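Workshop notebook, December, started just after lunch
Wirkitz repaint and articulation pass, and a fair bit of grumbling about the wiki page

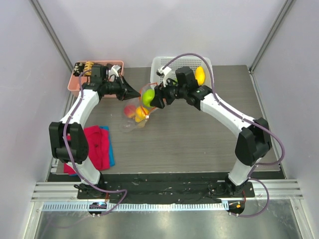

Right, so I promised I would write up the Wirkitz properly this time, after the mess I made of my notes on the Morkau (half of which were on the back of a parcel label, now gone for ever). I am putting it all down here in order, or as near to order as I can manage, so that whoever picks up the next one has something to go on.

For anyone coming to this cold: Wirkitz is the heron. He is the one from the Plindbridge line who turns from a tall wading bird into a sort of lanky knight with a barge pole, and he exists twice over. There is the ordinary Wirkitz from the comic, who is a coward and a snob and sells his friends to the enemy in the second chapter, and then there is the mirror-world Wirkitz, who is brave and rather sweet and apologises to doors when he walks into them. The shop only ever sold the coward. The mirror version was drawn on 2 pages of the winter special and never made, and that is the one I am building, because I have loved him since I was small and I have waited long enough!

Base figure. I used the reissue and not the original. The original has the nicer plastic, a bit waxy and very kind to a knife, but the knee pegs go brittle and I am not brave enough to take a drill to one. The reissue has slightly fatter thighs and the beak is softer at the tip. The beak I can fix. The thighs I have decided to like.

Taking him apart. Four screws in the back, one hidden under the tail plate, and the tail plate is only clipped in, though it feels glued. Warm it in a bowl of hot tap water for a few minutes and it comes away with a thumbnail. Do not lever it. I levered the first one and there is now a white stress mark across it that shows through two coats of primer, so that tail has gone in the spares tin. The shoulder springs are under tension and they will leave the building if you let them. I opened the torso inside a clear freezer bag with my hands in it, which felt ridiculous and worked beautifully.

The wings. Now, the instructions in the box tell you the wings fold behind the shoulders and that is that, but if you look at the comic the mirror Wirkitz always carries his wings round the front like a cloak, even when he is standing about having a chat. The standard hinge won't go that far. It stops on a little moulded shelf on the inside of the shoulder block. I pared the shelf back a sliver at a time, trying the wing after each go, and got the full cloak pose on the left side on the first evening. The right side took two more evenings, as the shelf on that side is a different shape (why? I have looked at three of them now and they are all like it) and I went too far and had to build it back up with putty. It now holds, but it is a softer stop than the left and you can feel the difference. If you are handling him, move the right wing by the root and not by the tip, please.

The ankle. This is the part I am proudest of. The old heron mode always fell on his face, everyone knows that, and most people prop him against a shelf. I cut the foot away from the shin and put in a small ball joint from the Morkau leftovers, which happens to be a very snug fit once you have lined the socket with a smear of floor polish and let it go off overnight. He stands on both feet in bird mode with the neck out. One foot he manages for a little while and then sinks gracefully. I would like a tighter ball for that, and I have written it on the wants list by the door.

Paint. The mirror colours are a bit of a puzzle. On the first of the two pages he is clearly a lavender-grey with a mustard beak, and on the second he is closer to plain grey with an orange one, and people have been arguing about it for years. I have gone with the first page for the body and something between the two for the beak. My mix for the body was five parts pale grey to one part violet, then a drop of white, then another drop because I lost my nerve. It dries darker than it looks in the pot. I did a test on the underside of the spoilt tail and left it by the window overnight before I committed, and I was very glad of that, for the first mix came up distinctly pink by morning.

Three thin coats on the body, two on the wings. The wings rub against the shoulder block when he changes, and any more paint than that will bind. I have left the inside faces of the hip joints bare altogether. The eyes are the one place I got out the good brush. The coward has narrow red eyes, and the mirror chap has round blue ones, slightly surprised, as though somebody has just given him a present. I did the left one in a single go and the right one six times. It is still a shade higher than it ought to be, and I have decided it gives him charm.

The barge pole. I have not made it yet. The comic shows it longer than he is tall, with a lantern on the end, and the one in the box is a stumpy thing that doubles as the tail spar. I tried brass rod and it was too heavy for the wrist and pulled him round to face the wall. Next try will be a thin plastic rod with the lantern done in clear resin. If anybody has an opinion about whether the lantern should be lit (in the winter special it is drawn lit once and unlit everywhere else) then leave a note under this entry, and do be gentle.

About the wiki page. I went to look up the release details so that I could put them in here, and got drawn in as usual. The page for the heroic Wirkitz says he has no known weakness, and this is simply wrong. In the back-up strip he cannot cross running water unless someone asks him nicely, and there is a whole panel of him standing at a ford looking miserable. I added it with the page reference. It was taken out again within the hour, on the grounds that being polite is a character trait and can't be a weakness. I have put it on the talk page instead and I am going to leave it there and have a cup of tea.

The same page gives the run of the reissue as 2,000, and the card in my box is numbered 171, so I have an early one, which pleased me far more than it should. The card has a little drawing of the Owusu on the reverse, the great big turtle carrier that Wirkitz is supposed to ride on. There is a peg hole on the Owusu's shell that everyone takes for a fault in the mould. I tried him on it with the new ankles and his heel spur goes straight in! I had never seen that mentioned anywhere. With the old fixed ankle the spur can't get to the right angle, so perhaps the plan was for him to have a moving foot all along and it was dropped to save money. That is only my guess and I have not put it on the wiki, having learnt my lesson for one afternoon.

Changing him, for those who want a go. The order matters more than it did before, now that the wings come further round:

Neck down first, and the beak tucked to the left.
Wings out flat to the sides, both of them, right wing from the root.
Legs straight, then turn the waist. It clicks twice. Stop at the second click.
Fold the tail up until it meets the back plate.
Wings round the front last of all.

If you bring the wings round before the waist is turned, the edge of the left one will scrape the chest, and the chest is where the paint is newest. I did this myself at a quarter past four and had to touch in a scratch the length of a grain of rice. You can find it if you know where it is, and I would rather you didn't look.

Varnish. Satin, two coats, not started. The workshop has been too damp for it this week and I have been caught that way before, with the Morkau, who went cloudy from the knees down and stayed so. I will wait for a dry morning and do it in one sitting with the heater on low beforehand and off during.

Still to do, then. The pole and lantern. Varnish. A tighter ball for the left ankle, if one turns up. The tiny Plindbridge crest on the chest, which I had meant to paint by hand, though having seen how I got on with the right eye I think I shall be printing a transfer. And the stand, if I can decide between the riverbank and the plain disc. I have made a start on some reeds out of broom bristles and they look nice enough, but they do shed.

Added later, after tea: the putty in the right shoulder has firmed up a good deal and the stop feels closer to the left one now. Have put him on the middle shelf in bird mode with his neck out. Please leave him there overnight, I want to see if the ankles creep.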